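Chapter 5
Inside the Desktop Case

In this chapter
Opening a tower and laying it down
Finding the main parts on the board
Seating a processor cooler
Reading the expansion area
Clearing cables before you close up

Before You Begin

Chapters 3 and 4 dealt with parts on their own, out on the bench. From here on you will work on them where they live, inside a case. The parts are the same, but there is less room for your hands, the light is poorer, and cables get in the way.

Shut the computer down, switch off the supply at the back and pull the cord. Lay the tower on its side with the open side up. A board that lies flat is much easier to work on than one standing upright, and a heavy part such as a cooler will not hang from its mounts while you fasten it. Touch bare metal on the case before you touch anything else.

5.1 The Cooler and the Socket

The processor sits in a square socket, held down by a metal frame. The cooler goes on top of it, and it must come down straight. If one side lands first, the thermal paste spreads unevenly and the chip runs hot.
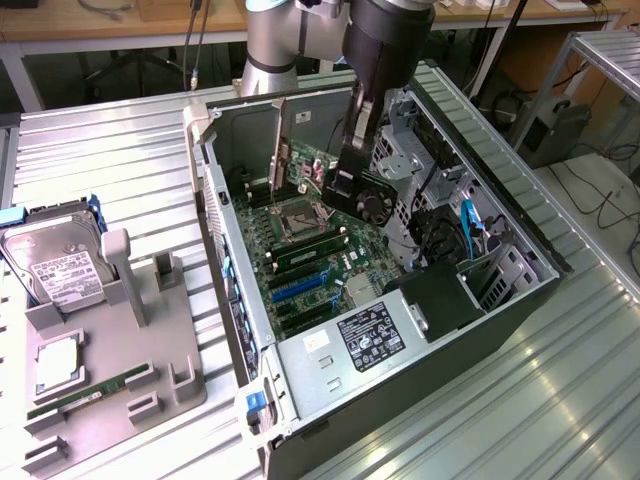
Check three things before you lower a cooler. The processor must be in the socket and locked. The paste must be fresh. The fan lead must be on the side nearest its header, or it may not reach. Tighten the fasteners a little at a time, working corner to corner — never one corner all the way and then the next.

The memory slots are usually close to the socket. On some boards a wide cooler covers the nearest slot, so fit the memory first.

5.2 The Expansion Area

Cards plug into slots that run toward the rear of the case. Each slot position has a metal cover at the back, and the cover comes off when a card goes in. Keep the covers you remove. An open gap lets in dust and spoils the airflow.
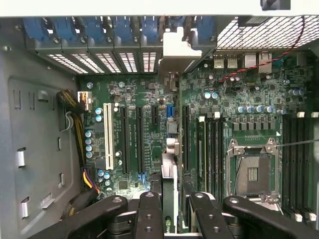 Slot types differ in length and in what they accept. Color can help you tell them apart on a given board, but makers do not agree on colors, so go by shape and by the printed labels. A white PCI slot next to two long black PCIe x16 slots is a typical layout for a board that had to take both older and newer cards. The short black slot beside them is a PCIe x1. Blue plastic clips along the rear rail hold the covers, so look at how the clips release before reaching for a screwdriver.

Review Table 5.3 before starting the Stonell bench exercise on page 53.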